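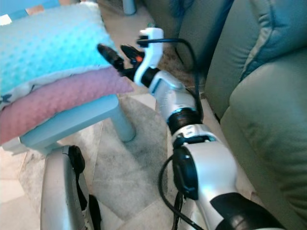

Réunion du service d'orthopédie pédiatrique, clinique Merholm - compte rendu

Date : 08/02/2019
Présents : Aoife Cullinane (présidence), Harsh Shakya, Caoimhe Ní Bhriain
Excusé : Enda Ó Ceallaigh

1. Compte rendu précédent
Approuvé sans modification.

2. Attelles de genou
H. Shakya présente le suivi des 11 enfants opérés d'un allongement fémoral. Quatre ont perdu de l'extension après l'ablation du fixateur. 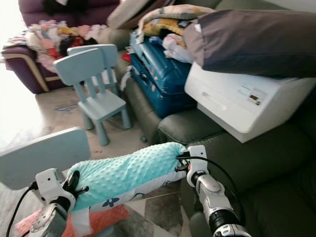 Pour ces quatre-là, l'attelle de nuit est prolongée et la kinésithérapie passe à cinq séances par semaine. C. Ní Bhriain prévient les familles.

3. Soins de broches
Le protocole reste inchangé - seule la fiche remise à la sortie est à réécrire. Projet de texte attendu d'E. Ó Ceallaigh.
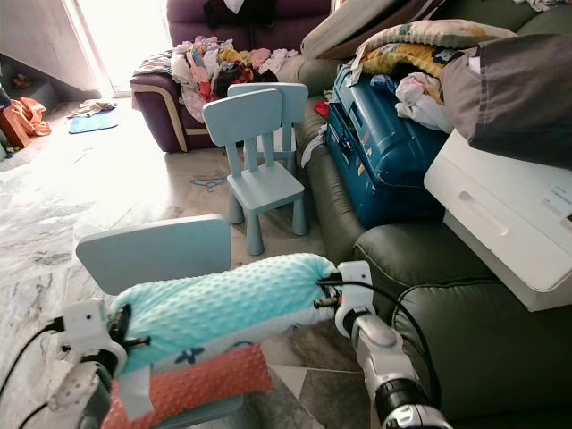

Temps de lecture : 1 min

4. Consultations
Le créneau du matin est allongé de 15 minutes. Bilan en octobre.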